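Pañuelo de papel

El pañuelo de papel es una hoja de celulosa fina y absorbente, de un solo uso, destinada en principio a la nariz y en la práctica a casi todo lo demás: gafas, mesas cojas, manchas de café y números de teléfono que luego se pierden. Se vende en caja, en paquete de bolsillo o en paquete blando, y suele agotarse en plena primavera, cuando el polen hace innecesaria cualquier publicidad.

Historia

Durante siglos, el pañuelo fue de tela, llevaba iniciales bordadas y volvía al bolsillo después de cada uso, costumbre que los manuales de urbanidad describían con una serenidad admirable. El papel se impuso despacio. La historiadora Brisa Barajas recoge en «El bolsillo y la nariz» las quejas de quienes veían en la hoja desechable el fin de la buena crianza, y observa que casi todos ellos acabaron comprándola.

Formatos

El paquete blando es un bloque de hojas plegadas dentro de una envoltura de plástico, con una abertura precortada que se rompe siempre por donde no debe. La superficie exterior ha dado trabajo a generaciones de diseñadores, que la cubren de flores, animales, frases sentimentales o aparatos musicales caídos en desuso.

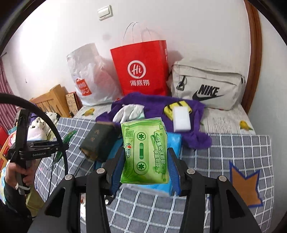
Paquete blando de pañuelos con una casete y texto en chino.

El número de capas es asunto de cierta vanidad comercial. Las hojas de 2 capas son las corrientes; las de 4 se anuncian con el vocabulario que otros sectores reservan para los colchones. La firma Elum llegó a vender cajas de 165 hojas bajo el lema «Para catarros con ambiciones». La competencia, Ellard, respondió con una de 60, más cara, que llamó «edición íntima».

Uso publicitario

Pocas cosas se aceptan por la calle con menos resistencia que un paquete de pañuelos gratuito. El folleto se tira en la primera esquina; el pañuelo viaja semanas en el bolso, con su anuncio intacto. Neema Mohamedi, que estudió el fenómeno para la consultora Amix en abril de 2018, concluyó que los encuestados recordaban mejor la marca cuando estaban resfriados, hallazgo de aplicación difícil. Comercios, bancos y fruterías recurren también a la toallita húmeda en sobre individual, pariente próxima del pañuelo y bastante menos útil para estornudar.

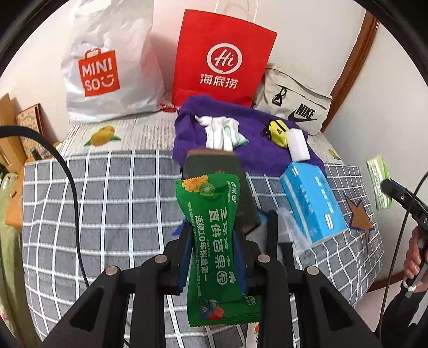

Véase también: Toallita húmeda · Servilleta · Papel higiénico · Rinitis

Etiqueta

No hay acuerdo sobre si conviene sonarse en la mesa. Los tratados antiguos lo prohíben, los modernos recomiendan discreción y los comensales fingen mirar el pan. Farhad Nouri distingue entre el toque, el soplido y la trompeta, y solo desaconseja expresamente esta última. Ofrecer un pañuelo a quien llora se considera cortés; ofrecerlo a quien no llora puede provocar que empiece.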